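Clornby Scorebook support
Ticket 397: Season home run totals wrong after merging two rosters
Opened by: Hanna Sobczak, Plumislow Baseball League
Assigned to: Tamer Hattar
Status: Resolved

Original report
I keep the stats for our league. Adamczyk Field hosts our summer teams, and last August two of them merged into one. I joined their rosters in Scorebook over the winter. Now the career page shows 9 home runs for our first baseman last season. The paper scorebook has 2. His at bats look too high as well. Batting averages for the rest of the lineup seem fine. I have tried logging out and back in, and I have tried a different browser. Same numbers.

Reply from Tamer Hattar
Thanks, Hanna. Please send the player's name as it appears on both old rosters, and tell me if he ever wore a different uniform number. Don't delete either roster yet. Also, does the box score for any single game look wrong, or only the season page?

Reply from Hanna Sobczak
Every box score I checked matches the paper. Only the season and career pages are off. He wore the same number all year. There was a player on the other team with the same last name and first initial, and that one moved away before the merge.
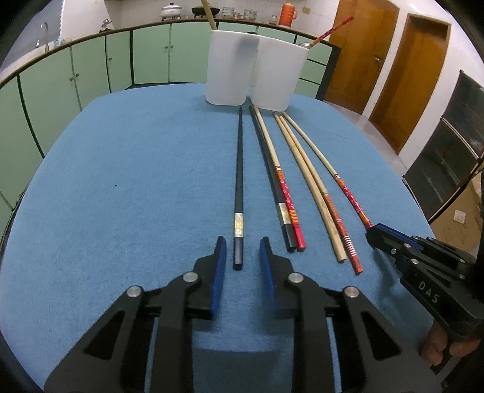 Can two players with the same last name and initial be kept apart after a merge?
Give each one a full first name before you merge the rosters. Scorebook matches on the displayed name and the uniform number, and it treats a blank number as a match.

Reply from Tamer Hattar
I found it. The player who moved away had no uniform number on the old roster, so the merge put his games under your first baseman. The box scores still point to the original entries, so they were not affected. I would like to split the two records. Please export the season first: Team, then Records, then Export Season. The file should have 300 plate appearances for the merged record. Let me know if you get anything else.

Reply from Hanna Sobczak
Exported. It says 300. Go ahead with the split.

Log, April 5, 2025
Split merged player record into two.
Restored first name on both.
Ran season recalculation. First pass stopped with a timeout from the Vokiteck stats feed.
Turned the feed off for this league and ran it again. Finished with no errors.
Turned the feed back on. 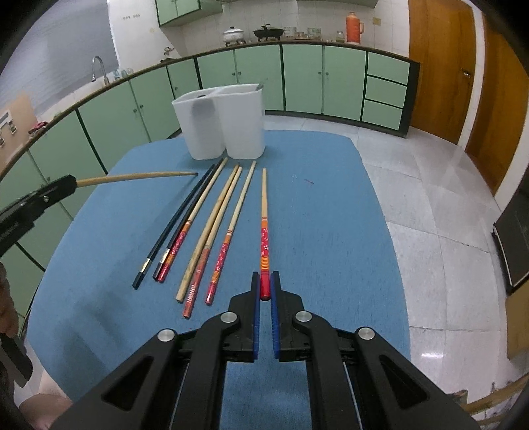 Does a season recalculation change the final scores of games already played?
Final scores stay as they were entered. The recalculation only rebuilds player and team totals from the saved box scores.

Reply from Hanna Sobczak
Season page now shows 2 home runs for him and 7 for the other player. Slugging is right too. The leaderboard on our public page still has the old order, though.

Reply from Tamer Hattar
The public leaderboard is stored separately and refreshes overnight. You can force it under Public Page, then Refresh Leaders. Closing this once you confirm.

Reply from Hanna Sobczak
Refreshed it and the order is correct. You can close the ticket.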